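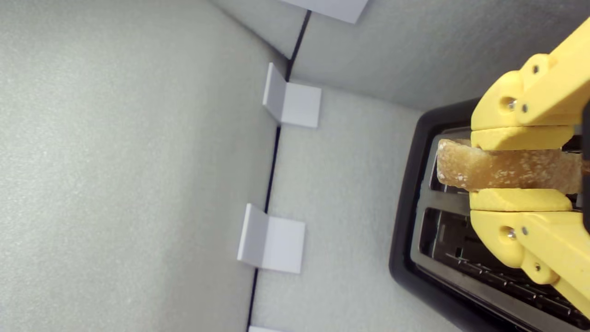 Home Issues Authors Archive Search

4.2 What the purchase price leaves out

Most budget plans we reviewed treat the arm as the main cost and everything else as small change. We doubt this. In the Staltetti proposal the arm, the gripper and the controller came to 2,392 dollars, and the remaining items were grouped under a single line marked "sundries." Those sundries included the work surface, the side walls, the clips, the household appliances and the bread. No money was set aside for replacing any of them.

Suppliers quote a price per arm. A lab pays for a working station, and the two figures can drift far apart. The Grarkono price list gives no life for its finger joints, and when Hettiarachchi asked for one she was sent the same list again. We therefore could not enter a replacement rate and left the cell blank. Readers should be wary of plans where that cell is filled in. 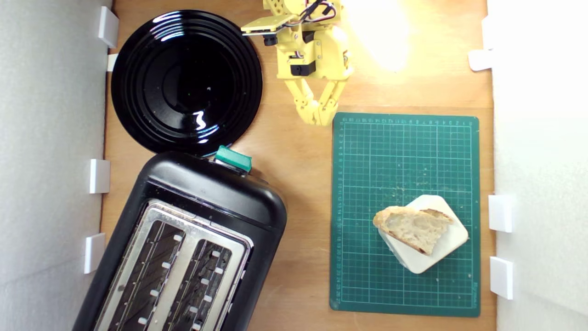
Figure 3. Toaster station with arm, plate, toaster, and bread on a dish over a cutting mat.

The station in Figure 3 is modest, and even so its parts list ran to 51 lines. Of these, only 7 appeared in the original request. Screws, cables and cutting mats are cheap one at a time, but each has to be ordered, received and stored by someone whose hours were not in the plan either.

Fimham suggests buying two arms at the start to get a lower unit price. We see little support for this. A second arm needs a second bench and a second toaster, and the discount offered in April did not cover them. El-Sayed's lease option looks better on paper, though the contract puts wear to the gripper on the customer, and we were unable to learn how wear would be judged.

Shares 3 Comments 7

Contact | Copyright | Back to top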